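April
By Sieglinde Albers

Muammer Duman opened his formalwear rental shop in Kollham with 10 suits and a borrowed steam iron. He now keeps 800 jackets on two floors, and spring is when most of them leave the building.

Prom season starts early here. Students come in after school, usually in pairs, and most have already picked a color from a phone screen. Duman measures them anyway. Teenagers grow between the fitting and the dance, so he leaves extra fabric in every hem.

The trade has changed. Rukard, the last big chain in the county, closed its store two years ago and moved its rentals online. Duman picked up more than 200 customers that season. Many came in with a box that had arrived in the wrong size.

Bow ties are the part people ask about most. Duman stocks them pre-tied, on a neck strap that hooks at the back, and he sells the self-tie kind to anyone willing to practice. Few are. Dark red has outsold black for three springs running. 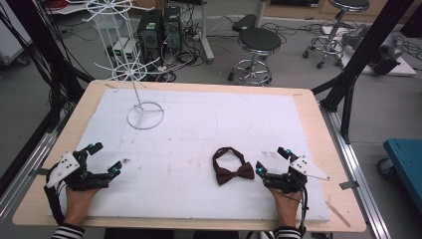
What it costs

A full rental at Duman's shop includes the shirt and shoes, and late returns are charged by the day. Chun-yin Yang, who runs the alterations room, asks for a week's notice on pants and two weeks on jackets. After the last dance in May, everything goes to the cleaner in batches, and the shop closes until the June weddings.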